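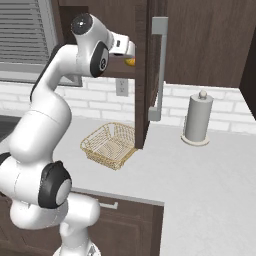 Tumcombe Robotics Test Group
Simulation inspection checklist: gripper comparison, kitchen cell, upper cabinet task
Grippers under comparison: Doranix parallel, Vasylenko parallel
Simulator scene: Clomia kitchen
Inspected by: Jacobus Nel
Date: Fri 18 January
Status: passed with actions, see section 7

Mark each item OK, ACTION or N/A. Comments are required for ACTION and optional otherwise. An item that was not checked is left blank and counts as open.

1. Scene and configuration

1.1 Scene file matches the released version. OK
1.2 Random seed list is the same for both grippers. OK
1.3 Time step and solver settings are the same for both grippers. OK
Comment: the Vasylenko settings file still carried a shorter step left over from the October trials. Changed to the shared value before the check was signed. Results produced with the old step must not go into the comparison table.
1.4 Gravity compensation enabled on the arm. OK
1.5 Lighting preset fixed. OK
Comment: only matters for the runs that use camera input. The scripted runs ignore it.
1.6 Loose objects settle before the arm moves. ACTION
Comment: the wire basket on the counter creeps slightly after reset on certain seeds. The movement is small but it is enough to trip the disturbance check, which then blames the arm. Extend the settling period and take the reference poses afterwards.

2. Arm

2.1 Base fixed to the correct mounting frame. OK
2.2 Joint limits loaded from the arm description and not from the scene defaults. OK
2.3 Speed limit active in the cabinet approach zone. OK
2.4 Home position clear of the lower cabinets and their handles. OK
2.5 Elbow clears the counter edge over the full approach path. OK
Comment: clear on the nominal path. The planner sometimes picks the elbow-low solution when the target is near the front of the shelf, and the margin is then poor. A preferred posture has been added to the planner settings. It applies to both grippers.
2.6 Self-collision checking on. OK
2.7 Stop on contact above threshold. OK
Comment: tested by commanding a slow move into the backsplash. The arm stopped and held position. The log entry gave the correct link name.

3. Gripper fitting and data

3.1 Tool centre point set separately for each gripper. OK
3.2 Mass and centre of mass entered for each gripper. ACTION
Comment: the Doranix values come from the maker's model. The Vasylenko mass is right but its centre of mass has been left at the flange. This makes the wrist torque figures look better than they should. Correct before any torque comparison.
3.3 Collision shapes match the outer housing. OK
Comment: simplified shapes are accepted on the housing. Finger pads must keep their full shape, otherwise contact points jump about between steps.
3.4 Finger friction the same for both. OK
Comment: deliberate. We are comparing stroke, housing size and control behaviour. Pad material is a separate test.
3.5 Force limit set to the agreed value. OK
3.6 Open and close commands confirmed in the correct sense. OK
Comment: the two controllers use opposite signs. The adapter deals with it, but repeat this item after any controller update.

4. Cabinet and shelf

4.1 Door hinge limits present. OK
4.2 Door starts open at the set angle. OK
Comment: opening the door is not part of this task. Start angle is fixed for the comparison and will be varied in a later series.
4.3 Door stays put when not touched. OK
4.4 Door and bar handle included in the collision world. OK
Comment: check the handle by itself. In an earlier scene file it was visible but had no collision shape, and the wrist passed straight through it without a warning.
4.5 Shelf surface height agrees with the planner's copy. OK
4.6 Target object rests on the shelf without sinking or bouncing. OK
4.7 Clearance between gripper housing and cabinet side panels. ACTION
Comment: the Doranix housing goes in without difficulty. The Vasylenko unit is wider across the motor end and grazes the side panel when the target lies towards the edge of the shelf. Either turn the wrist before entry or restrict the target area. If the area is restricted it must be restricted for both grippers and the earlier Doranix runs repeated.

5. Counter items

5.1 Basket in start position. OK, subject to 1.6
5.2 Paper towel holder in start position and upright. OK
Comment: top-heavy in the model. It falls over if touched lightly near the knob. Leave it as it is, a fall is an easy sign that the arm has gone too far to the right.
5.3 Any movement of a counter item recorded as a disturbance. OK
5.4 Window blinds set as fixed geometry. OK

6. Run control and logging

6.1 Episode count per gripper is 810. OK
6.2 Success rule loaded: object lifted clear of the shelf and held for three seconds. OK
Comment: a lift followed by a drop inside the hold period is a failure and goes in the log as "slip". Do not merge it with "missed grasp". The two were merged in the October report and it could not be used to choose between controllers.
6.3 Pass mark set at 95 per cent for each gripper. OK
6.4 Failed episodes stored with full joint history. OK
6.5 Disk space sufficient. OK
6.6 Shakedown batch completed for each gripper. OK
Comment: 19 episodes each. No crashes. One Vasylenko episode ended early with a contact stop at the side panel, as in 4.7. Shakedown results show that the set-up runs and should not be quoted as a score.
6.7 Replay of a stored episode gives the same outcome. ACTION
Comment: Doranix replays match. Vasylenko replays differ in the final closing motion — the controller appears to read wall-clock time when it should read simulator time. Needs fixing before any failure is studied from replay.

7. Open actions

1.6 Lengthen settling period, move reference pose capture. Owner: scene maintainer. Before full runs.
3.2 Enter Vasylenko centre of mass. Owner: J. Nel. Before full runs.
4.7 Decide between wrist turn and smaller target area. Owner: J. Nel with the planning team. Before full runs.
6.7 Correct clock source in Vasylenko controller adapter. Owner: controls. Full runs may start without it, failure review may not.

8. General remarks

The Doranix configuration may be run once 1.6 is closed. There is little point in starting it before 4.7 is decided, as a change to the target area would mean repeating the whole set.

Simulated contact in the cabinet is stiffer than on the bench arm. Peak force readings are for comparing one gripper with the other in this scene only — they are not to be copied into the bench risk assessment.

Repeat sections 3 and 4 in full after any change of gripper model, finger length or wrist adapter. Sections 1 and 6 are repeated at the start of each series.

Signed: Jacobus Nel
Second signature: outstanding until the section 7 actions marked "before full runs" are closed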